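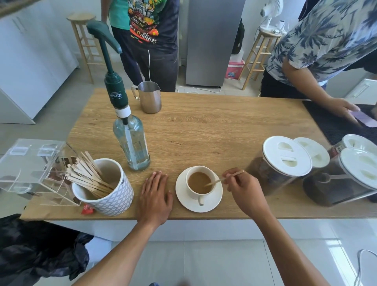 A cup of milky coffee and a wooden stir stick.

The case for the stewards of Zalovik

Most histories of the lordship of Zalovik are histories of its lords. They begin with the grant of the castle, move through the marriages and the quarrels over inheritance, and end with the sale of the last estate. Each lord gets a chapter. Long reigns get long chapters and short reigns get short ones. I have read all of these books, some of them more than once, and I think they are built the wrong way.

My complaint is simple. For much of the seventeenth century the lords of Zalovik did not live in Zalovik. They lived at court, as their king required of them, and they came home for a few weeks in summer if they came at all. The person who ran the place was the steward. He collected the rents, heard the disputes, paid the garrison at Iveck, repaired the bridge and decided who could cut timber in the upper forest. If a farmer in one of the valley villages had been asked who ruled him, he might have given the lord's name, but it was the steward's door he knocked on.

Yet the stewards appear in the standard accounts only when something goes wrong. One is mentioned because he was dismissed for debt. Another is mentioned because he failed to hold the bridge at Iveck for a single night during the winter campaign. The others come up as "the lord's officer" or "the household," and a reader could finish a whole volume without learning how many of them there were.

There is a reason for this, and it is a fair one as far as it goes. The lords left family papers. They left portraits, tomb inscriptions, marriage contracts and letters full of complaint. The stewards left accounts, and accounts are dull. They are also hard to read. The handwriting changes every few years, the units of grain are different on each side of the river, and the abbreviations were meant for clerks who already knew what they stood for. I spent most of one May on a single book of mill rents and came out of it with two pages of notes.

But we do have more than accounts. The Brouwer edition of the Zalovik correspondence prints 191 letters from the century, and a large share of them were written to stewards or by them. They are usually mined for what they say about the lords. An absent lord writes home asking for money, the historian quotes the request as evidence of extravagance, and the steward's answer goes into a footnote. I would ask anyone who owns the edition to read it the other way, starting with the answers.

Read like that, the letters change shape. The lord asks for silver before the autumn session at court. The steward replies that the harvest is late, that the tenants in the lower villages have been promised a delay, and that he cannot break the promise without losing them to Indholm. He will send half. The lord writes again and is angrier. The steward sends half. This happens more than once, under different lords and different stewards, and in the cases I have followed through the account books it was the steward's figure that got paid.

It is common to call this period the strong lordship. The phrase is in every general survey. The lords of the time were favored at court, they married well, and they built the new wing that visitors are still shown. I do not dispute any of that. I only ask what the strength consisted of. If a ruler's orders about his own income could be cut in half by the man he sent them to, then either he was weaker than we say or the word is being used for something else. I suspect it is being used for standing. A lord could have a great deal of standing at court and not much of a grip on his mills.

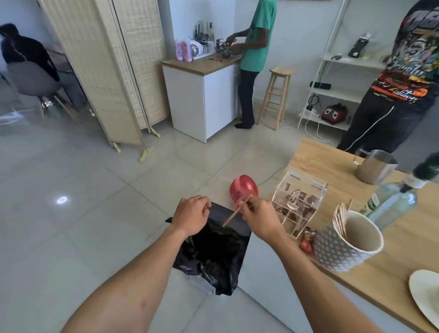 A thin stick held above the bin.

The rivalry with Indholm is where the usual approach does the most harm. It is told as a feud between two families. There was an insult at a wedding, a disputed dowry, a lawsuit that lasted 40 years, and finally a settlement sealed with another wedding. It makes a good story and I understand why guidebooks use it. The trouble is that it explains very little. The families were at odds for the entire 40 years, but trade between the two lordships stopped only twice, and neither stoppage falls anywhere near the dates that matter in the family story.

Both stoppages followed changes in the toll at Iveck. The crossing there was shared, at least on paper, and the stewards on each bank set the rate between them. When they agreed, carts went over. When one of them raised his side of the toll without warning, the carts went the long way around by the northern road and both lordships lost money. The lawsuit went on in the capital the whole time, and as far as I can tell it made no difference to a single load of salt.

I have heard the objection that this replaces one kind of great man with another. If we stop writing about lords and start writing about stewards, we are still writing about the few men who gave orders. I take the point. The villagers are missing from my version too, or nearly so. But the stewards' papers are the best road to the villagers that we have. Petitions were copied into them. So were fines, and fines tell you what people were doing. A fine for grazing on the castle meadow shows up in the same week three years in a row, against the same household, and you start to think that the household had simply decided the fine was cheaper than hay. You will not find that in a marriage contract.

A second objection is that the stewards were the lords' men, chosen by them and removable by them, so that whatever they did counts as the lord's rule by other hands. In law this is correct. In practice it was difficult to remove a steward of Zalovik. He knew which tenants had been excused and by whom. He often held part of the debt himself, having advanced his own money to cover a bad year. In the whole century only 4 stewards were dismissed, and one of those was back in the post before the next rents came in. Several others passed the office to a son or a son-in-law, and the lord's letter of appointment was dated after the new man had already begun signing the books. That does not look to me like a post in anyone's free gift.

There is also the matter of names, which has caused more confusion than it should. The lords of Zalovik changed their style when they were raised in rank, and some of them changed it again on inheriting land outside the lordship. The same man can appear under three titles in three documents. Historians have put real work into sorting this out, and there are tables for it in the back of every serious book. The stewards had a similar problem in a humbler form. They were often recorded by office alone, or by the farm they came from, and nobody has made tables for them. In one local history I found a steward counted as two people, with the second blamed for undoing the work of the first. 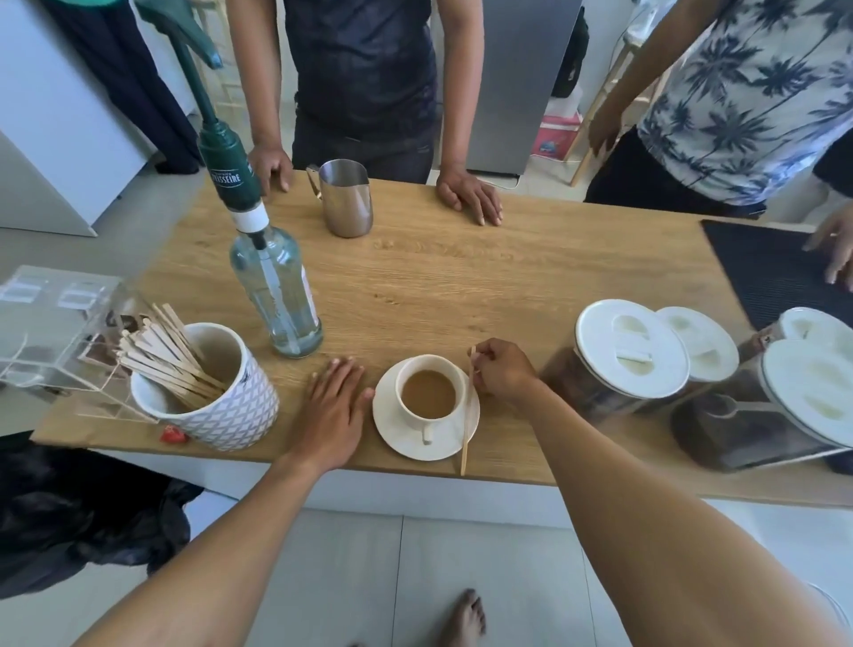

Cup, saucer and stir sticks on the table.

What would I like to see done? First, a plain list. It should give each steward, the farm or town he came from, the years in which his hand appears in the accounts, and where the evidence is. It would not take a large project. Most of the books are in one archive, and the ones that are not have been copied. The list would have gaps, particularly in the middle of the century when the damp got into the storeroom, but a list with gaps is a good deal better than what we have.

Second, I would like the next general history to be divided by something other than reigns. The toll agreements would do. So would the big surveys of the mills, or the years when the rents were reset. Any of these marks a change that people in the lordship would have noticed. The death of a lord who had been away for most of his adult life is a poor place to start a new chapter. In at least one case the news did not reach the upper villages until after the funeral, and the only trace of it there is a small payment for candles.

Third, and this is a smaller thing, the display at the castle ought to mention the stewards somewhere. At present the room with the iron chest is labeled as the lord's treasury. The chest had several keys, and by every account that mentions them the lord did not hold one. The steward had one, the garrison captain had one, and the rest moved around among people whose offices we understand only partly. A visitor would find that more interesting than the label that is there now.

I do not expect the lords to disappear from the story, and I would not want them to. Their standing at court brought real protection, and there were years when Zalovik was passed over by armies that did not pass over its neighbors. That counts for a lot. Somebody at court had to ask for it, and the steward could not have. But the asking took place far away, and the lordship had to be fed, taxed and kept in repair in the meantime. The books that show how it was done are on the shelf, with the mill rents in the first box and the tolls in the second.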